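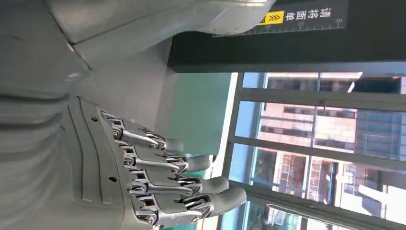

Hand against the window, wrist camera view.

Ticket: wrist view drifts from head view during bag handling
Project: Cemudgate (mailer bag sorting)
Component: data alignment, wrist and head streams
Priority: medium
Status: resolved, one item left open

Summary

The policy trained on both camera streams does worse than the one trained on the head stream alone. It should do better, or at least no worse. The method depends on the wrist view to tell the network when the fingers have closed on a bag, and the head view to tell it where the bag is going. If the two don't line up in time, the network sees a closed hand in one stream and an open hand in the other, and it learns to wait.

The symptom on the arm is a pause over the bag before the pinch. Sometimes the hand closes early and slides off the plastic. The head-only policy doesn't pause, but it misses more bags in the crate, where the side wall hides the fingers.

Setup

Two arms with multi-finger hands, one bench, one crate, one scanning platform, one conveyor. The task is to take a mailer from the pile or the crate, put it on the scanning platform with the shipping label up, then move it to the belt. Training set is 2,290 episodes. Actions are recorded from joint encoders on the controller clock. Images are stamped by the capture machine when they arrive.

What I checked first

Encoder log against controller log. No gaps.
Dropped images. A few at the start of episodes, none in the middle.
Rotation of the wrist stream. It comes in sideways and we leave it that way for training. Checked that the loader isn't turning it on one machine and leaving it on another. It isn't.
Normalization constants. Same file for both policies.

None of that explained the pause.

I then went through the wrist images with the arm hanging idle. The background behind the fingers is mostly window, and the outside buildings come and go depending on how bright it is. That made me wonder about auto exposure. With a bright window behind the hand, the camera changes its exposure time, and the stamp we use is arrival time, so any change in exposure or readout ends up in the offset.
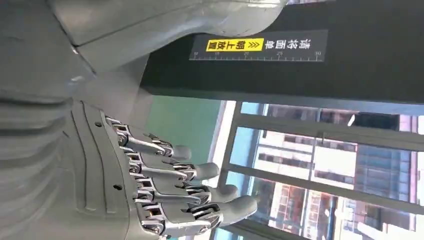

Renato Villanueva replied that exposure would only account for a small part of it, and asked whether I had compared the stamps with anything physical. His suggestion was to stop reading logs, tap the fingers on something both cameras could see, and find the contact in each stream by eye. He also wanted the test run in the evening with the blinds down, to take the window out of it.

I did the tap test on Sunday. Method, for anyone who needs to repeat it:

1. Lock exposure on the wrist camera.
2. Put a mailer in the middle of the bench in front of the pillar.
3. Move one hand down until the fingers press the bag, hold, lift. Do this 600 times at mixed speeds.
4. Mark the first image showing contact in each stream.
5. Compare both against the jump in finger motor current.

Head stream agreed with motor current within one image for nearly every tap. The wrist stream was late by 2 images on most taps, and the delay was steady whether the blinds were up or down. So exposure was not the main cause and Renato was right about that part.

The steady delay pointed at a buffer. The wrist stream goes through the Morkitz capture service, which holds images in a queue before it stamps them. The head stream goes through the older Branddale recorder, which stamps first and queues after. Both are behaving as designed. We had assumed they used the same order.

Fix, part one: changed the capture service to stamp on arrival, before the queue. New episodes line up.

Fix, part two: the existing episodes can't be re-recorded, so I shifted the wrist stamps back by the measured delay and re-cut the training windows. Only episodes recorded through the queue were touched.

Retrained from scratch for 2,000 epochs on the corrected set, same seed and same settings as before.

Result: the pause is gone on open bench picks. Crate picks are better than with the head-only policy, which was the point of adding the wrist view. Early closing still happens now and then on soft bags that fold under the fingers.
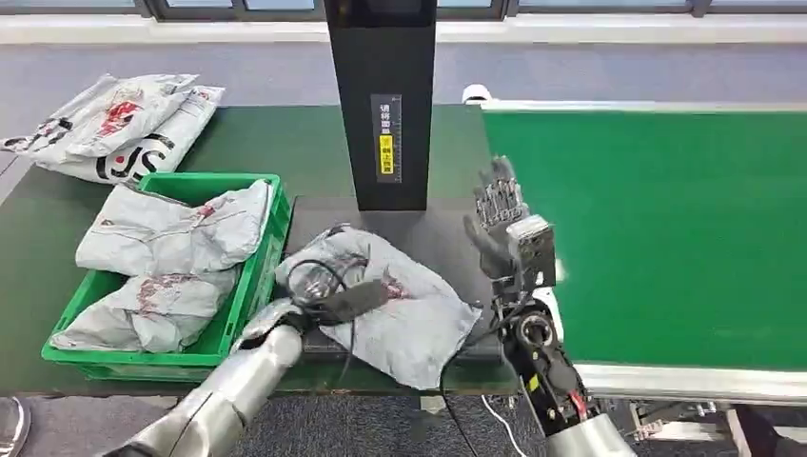 Nwankwo commented that a fixed shift is fine for this set but shouldn't go into the write-up as a general correction, and asked for the per-episode spread to be reported along with the average. The same comment asked whether the policy might just be ignoring the wrist stream now, with the head stream doing all the work.

Fair questions. For the first, I have added the spread to the results table and moved the fixed shift into the section on this data set only.

For the second, I ran the retrained policy with the wrist input blanked. Bench picks barely changed. Crate picks dropped back close to the head-only figure, and placing on the belt got sloppier, with the hand letting go before the bag was down. I also tried feeding wrist images from a different episode, and the hand closed at the wrong time on most attempts. So the wrist stream is being used, mainly for timing the close and the release.

One more thing that came out of the blanking test. The release on the belt side had been labelled from the head view only. With the hand curled over the near edge of a bag, the head camera often can't see whether the fingers have opened - you only see the back of them. I relabelled those releases from finger position and left the images alone. That is a change to the method as written, so the paper draft needs the paragraph on release labels replaced. 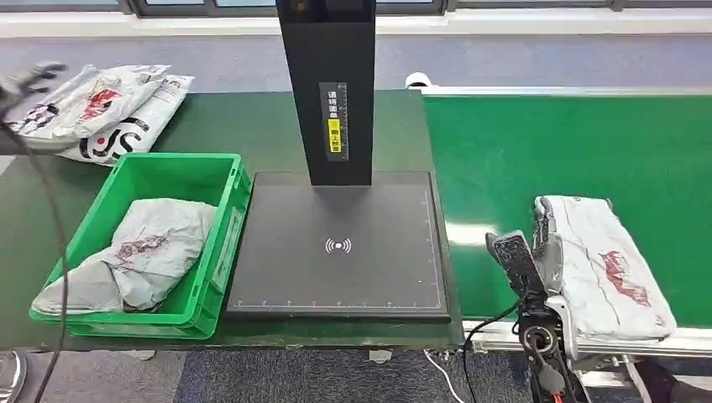 Bag on the conveyor, hand still at its near edge.

Still open

Soft bags folding under the fingers. I don't think it's a timing fault any more. Moving it to its own ticket under grasp planning.

For anyone pulling the data

Use the corrected set from June onward. The old one is kept read-only so the earlier numbers can be reproduced. If your loader config still has the wrist offset field filled in, set it to zero or you'll apply the shift twice. I did this myself on the first retrain and lost a night of machine time.

Closing this one.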